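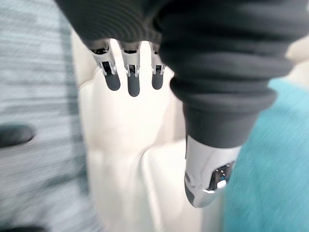
*Charcoal rib knit, sleeve end.*

**Skovavine Rib Knit Tubing, by the metre**

Back in stock as of December 16, 2018. Heavy rib, dark charcoal. Same mill as last time, Van Loon, new dye lot so please don't mix with leftovers from the old one if colour matters to you.

Comes as a tube, no side seam. Cut to length at the Sidton counter or posted. Good for cuffs, sleeve extentions, legwarmers, draught snakes, whatever.

- Code: 2440
- Fibre: 94% wool, rest elastane
- Minimum cut: 2 metres
- Wash: cool, wool cycle, dry flat. No dryer!!
- Other colours: oatmeal and bottle green, due February

Cut edges will run if you leave them. Zigzag or overlock first, then hem. Stretch needle, not a universal. Press lightly with a cloth over, too much steam and the rib goes flat and stays flat.

Plundier thread in charcoal is a near match, a touch bluer in daylight. Sold separately.

1,332 metres in this lot. Trade customers wanting a full roll, email Pieter Jacobs before ordering online, the cart still can't handle roll pricing. We're working on it.

No returns on cut lengths. Swatches are free, one per colour, just add ot your order notes.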